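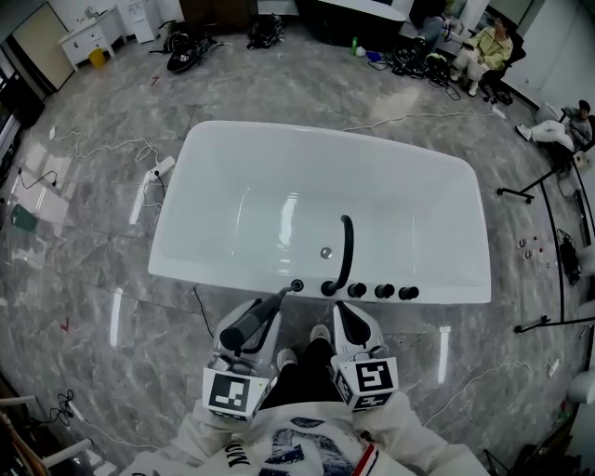

Freestanding tub with black gooseneck spout and handheld shower head.

Ticket: Brorkik mooring, conductivity offset after January service
Status: Closed
Opened by: Gerrit Verschueren
Component: Skindent logger, lower CTD
Site: Brorkik, 56 m

Summary
Salinity from the lower CTD reads low compared with the ship cast taken at recovery. Temperature and pressure agree with the cast. The upper CTD on the same line is fine.

Environment
Skindent logger, sampling every 200 seconds. Files pulled through Govivbridge and converted to practical salinity on the shore machine. Antifouling cartridges fitted on both instruments.

Steps tried
1. Reran the conversion from the raw file with the coefficients on the calibration sheet. No change.
2. Checked the clock against the upper logger. No drift worth correcting.
3. Compared the coefficients in the Govivbridge profile with the sheet. Slope and offset matched. The pressure correction term was blank, and the software treats a blank as zero. Filling it in moved salinity in the right direction but removed only a small part of the error.
4. Flushed the cell with dilute detergent, rinsed with deionized water, and ran a bath comparison against the spare. The offset was smaller than in the field data and still present.
5. Removed the cartridge. It had been seated crooked, and there was a thin film on the inside of the guard behind it.

Reply from Savchuk support
A partly blocked duct will give a low reading that gets worse as growth builds up. Please plot the difference between the upper and lower instruments over the whole deployment. A step points to handling damage; a slope points to fouling.

Update, May 24, 2020
Plotted as requested. The difference is flat for the first 5 weeks, then slopes steadily until recovery. There is no step at deployment or at any of the storm events. Fouling is the better fit.

Repeated the cleaning with a longer soak and a new cartridge, seated square. Bath comparison against the spare now agrees within the stated accuracy at all 2 set points.

Resolution
– Pressure term entered in the Govivbridge profile and the profile saved under a new name.
– Flat section reprocessed and released as good data.
– Sloping section flagged as suspect. A linear correction is possible – the recovery cast gives an end point – but it has not been applied.
– Cartridge seating added to the deployment checklist.

Open item: the old profile is still the default on the ship laptop. G.V. to replace it before the next cruise.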